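We use cookies to remember your settings. Accept / Manage

Which fingertips for folding? Our Patcombe robotics project

So for my half of the project I wanted to compare fingertip pads on the hand-held gripper, and I went for clothes straight away, which Corey Rakena warned me was asking for trouble. He was right! Cloth does what it likes. We had two sets to try: hard printed tips from the Wulberg kit, and the soft blue pads I'd been wanting to get my hands on since June. Same gripper, same jobs, just swap the tips over and go again.

I started on the bed with dark fabric on a pale fleecy blanket, mostly because the colours are so different that you can tell cloth from background when you go through the recordings later (my eyes were very grateful). 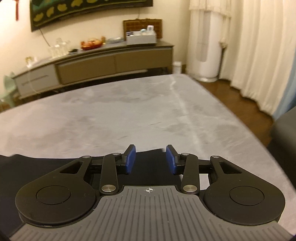
What went wrong with the hard tips

Pretty much everything that involved a single layer. I did 31 grabs with each set. The hard tips dropped the cloth on 12 of them, usually just as I started to lift, and a few times they brought the blanket up too, which made Katia Costa laugh so much she had to stop writing the results down. The blue pads were loads better. They squash a bit, so you don't have to be dead on with the angle.

Then trousers on the table. I thought the smooth top would make life easier, but a flat edge gives you nothing to get hold of. My trick was to come down either side of a raised crease near the fly and close slowly – much kinder than going for the outside seam. The waistband is a pain whichever tips you use, all those thick bits and belt loops!
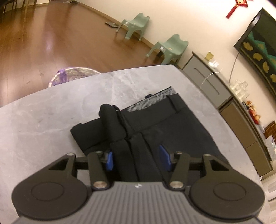

Luuk Goossens read my draft and said I'd tested my own wrist as much as the pads, and that a proper arm wouldn't wiggle about until the grip felt right. Fair point. I'd like to do the whole lot again with the gripper bolted to the Diteck arm and see if the blue pads still win. My guess is yes, by a smaller margin, but Luuk has bet me a coffee on it.

Contact the Patcombe project team | © Patcombe student projects | Back to top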